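Projektbericht: Spannvorrichtung und Fräsprogramm für ein Lagergehäuse

Modul Fertigungstechnik II, Gruppe Woditz
Kirsten Kennedy (Text und Programmierung), Kamala Iyer (Konstruktion und Messungen)

1. Worum es ging

Kamala und ich wollten unbedingt ein Thema, bei dem am Ende Späne fliegen, und haben uns deshalb sofort auf die Aufgabe mit dem Lagergehäuse gestürzt. Das Teil ist aus Aluminium, hat eine Passbohrung, zwei Planflächen und eine blöde schräge Tasche, an die man mit einem normalen Schraubstock kaum herankommt. Bisher wurde es in der Lehrwerkstatt viermal umgespannt, und jedes Mal ging ein bisschen Genauigkeit flöten. Wir sollten mit zwei Aufspannungen auskommen.

Gefräst haben wir auf der alten Lulham im hinteren Teil der Werkstatt (drei Achsen, Werkzeugwechsler mit 22 Plätzen, launisches Kühlmittelventil). Im Februar ging es los, leider genau zu der Zeit, als auch alle anderen Gruppen an die Maschine wollten.

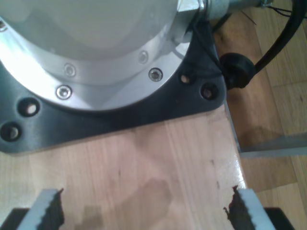 2. Die Vorrichtung

Unser erster Entwurf war viel zu kompliziert! Kamala hatte eine Platte mit Exzenterspannern gezeichnet, die im CAD toll aussah, aber die Spanner standen genau da, wo der Planfräser entlangfahren sollte. Also alles zurück auf Anfang: Grundplatte, zwei Passstifte, ein Anschlag und Niederzugspanner von Raller, die flach genug bauen. Damit war oben endlich Luft.

Die Passstifte haben uns einen ganzen Nachmittag gekostet. Ich hatte die Bohrungen mit H7 bemaßt, aber eine Reibahle erwischt, die schon ziemlich runter war, und der zweite Stift ging schlicht nicht rein. Neue Reibahle, neue Platte, dann saß er. Das Gewicht der fertigen Vorrichtung mit Platte und Spannern liegt bei 7 kg, man kann sie also noch gut allein auf den Maschinentisch heben.

3. Programm und Einfahren

Das CAM-Programm für die erste Aufspannung hat in der ersten Fassung 2.372 Sätze gehabt, und das meiste davon war Schlichten der schrägen Tasche. Ich hatte die Zeilenbreite viel zu fein gewählt (aus Angst vor Rattermarken).

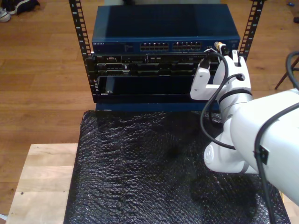
Nach einem Gespräch mit unserem Betreuer habe ich den Abstand verdoppelt und die Tasche im Gleichlauf schlichten lassen, und die Oberfläche war danach sogar schöner als vorher. Beim Schruppen sind wir bei dem Fräser von MacLeod geblieben, den die Werkstatt sowieso da hat, nur mit weniger Zustellung und dafür mehr Vorschub.

Einmal wurde es spannend: Beim Einfahren stand der Nullpunkt noch auf der alten Platte. Zum Glück fahren wir immer erst mit Sicherheitsabstand in der Luft, und Kamala hatte den Finger schon auf der Vorschub-Stopp-Taste.

4. Ergebnis

Die Laufzeit für beide Aufspannungen zusammen lag zuletzt bei 165 Sekunden pro Teil, ohne Umspannen. Die Passbohrung war bei allen Teilen der letzten Serie im Toleranzfeld. Bei der Parallelität der Planflächen waren zwei Teile grenzwertig, da lag vermutlich ein Span unter der Auflage. Wir blasen jetzt vor jedem Spannen ab und wischen zusätzlich drüber, das steht auch so im Einrichteblatt. 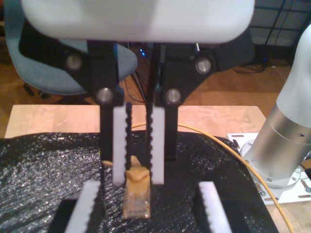

Abb. 3: Greifer mit gelbem Netzwerkstecker

5. Was noch offen ist

Der Anschlag müsste eigentlich gehärtet werden, man sieht schon erste Druckstellen. Außerdem würde ich die Kanten der Auflage freistellen, damit sich die Späne dort gar nicht erst sammeln. Kamala hat die Zeichnung dafür schon angefangen, sie liegt zusammen mit dem Programm und den Messprotokollen im Gruppenordner.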